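The Basket

My mother's apartment was on the third floor of the Claden building, and the landlord wanted it empty by the end of the month. I took two weeks off in April and drove up. It was 479 miles. I had a cooler in the back seat and a roll of trash bags that I thought would be enough.

I left the kitchen until last. The bedroom was clothes and the living room was books, and those went quickly once I stopped opening the books. The kitchen was different. She had kept every container that ever came into it. There were yogurt tubs inside ice cream tubs. There was a drawer of lids that fit nothing.

The buyer from Sakalauskas Secondhand came on the second morning. He walked through the rooms with a pad and offered me 2,140 dollars for the furniture, the rugs and the good dishes. I asked about the rest of the kitchen things. He opened one cupboard, looked, and closed it again.

"No," he said. "You could try the church."

After his truck was gone I sat on the floor, where the table had been, and sorted. I made one pile for the church and one for the trash. The trash pile got large. By dark I had a small third pile by the window that I had not meant to make. It was a white wire basket with two shelves, and two green plastic containers, a round one and a rectangular one.

The basket had stood next to her stove for as long as I could remember. She kept onions on the bottom and bread on the top. The round bowl was for leftover rice. The rectangular one went to work with her every day when she was at the Narow plant, and she washed it each night before she took off her shoes.

I called my sister.

"Do you want the wire basket?" I said.

"What would I do with it?"

"Put things in it."

"I have places to put things," she said. Then she said, "Is the green one there? The lunch one?"

"Both of them are here."

"Don't throw out the lunch one."

I said I wouldn't. She asked if I was eating. I told her I was and we hung up.

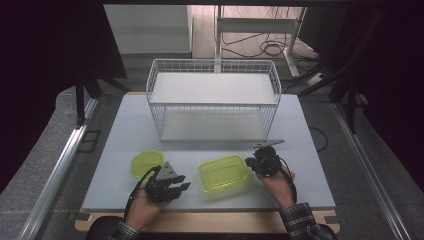 At home I tried the basket in three places. It was too deep for the shelf over the sink and too wide for the spot beside the refrigerator. In the end I put it on the counter by the stove, the same side she'd had it on. I put onions on the bottom. I don't eat much bread, so the top stayed bare for a while, and then the mail started to land there.

I mailed the rectangular container to my sister in a shoe box stuffed with newspaper. The postage was more than a new one would have cost. She called when it came.

"It still smells like her soup," she said.

"It can't. I washed it twice."

"Well, it does."

I kept the round one. Most nights there is rice left over, and it holds the right amount for one person's lunch. I wash it before bed and turn it over on a towel to dry.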